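# Week 4: Visual servoing on low-texture surfaces

Notes: Deepak Srivastava. Lab sheet: Remedios Pascual.

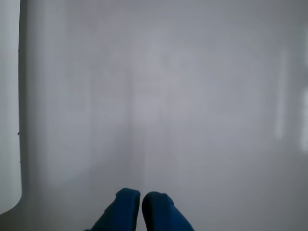 Feature-based servoing assumes the image contains points that can be matched between time steps. On a matte, evenly lit panel the image gradient is close to zero over most of the pixels, and the interaction matrix becomes poorly conditioned. The controller still returns a velocity. It has no basis for it.

**Gradient check.** For each patch, form the structure tensor and take its smaller eigenvalue, λ₂. Reject the patch if λ₂ is under the threshold set in `hivar.yaml`. A long straight edge gives one large eigenvalue and one small one, so motion along the edge is unobservable (the aperture problem, see Week 2).

**Highlights.** Reflections have gradients but move with the viewpoint. Tracking one biases the depth estimate. Mask them before feature selection.

**Gripper mask.** The fingertips are fixed in the wrist camera apart from opening and closing. Unmasked, they are the strongest features available and report zero camera motion. Segment by hue; the blue pads separate cleanly from grey and white backgrounds. Dilate the mask to cover the blurred margin.

**Fallback.** If fewer than 30 features survive:

1. Hold the last valid pose estimate.
2. Limit the approach speed to the guarded-move value.
3. Switch to force feedback along the tool axis.
4. Log the event with the feature count.

Control runs at 100 Hz, vision at 34. Do not extrapolate vision across more than one missed update.

*Exercise:* plot λ₂ for the Manalastas recording, with and without the gripper mask. Submit the plots and your chosen threshold.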